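I gave up sugar in my tea in May, mostly to prove my sister wrong, and I've been meaning to write about it ever since. I used to have two spoons a mug and 5 mugs a day, so you can imagine the first week. Foul! I tipped most of it down the sink and was horrible to everyone at work.

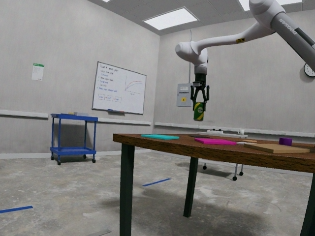

Then one morning I drank the whole mug without pulling a face. I still don't know what changed — maybe my tongue just got bored of complaining. Biscuits taste far too sweet now (I still eat them, obviously) and I've got fussy about the tea itself. I've switched to a loose leaf one from Nigatu, the little shop near the station, and I leave it for almost 5 minutes, which my mum says is a crime.

Anyway, has anyone else managed it with coffee? I'm scared to try.

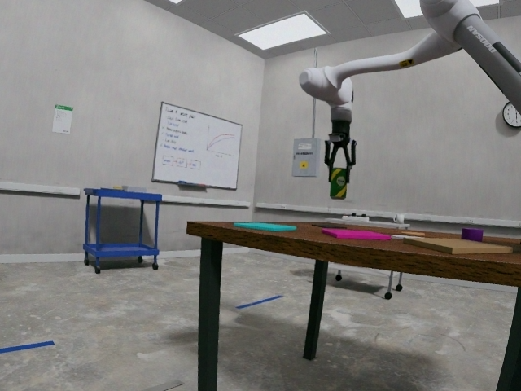 Nosipho Fourie wrote that she did coffee first and found it easier than tea, as long as she put more milk in and cut down half a spoon at a time.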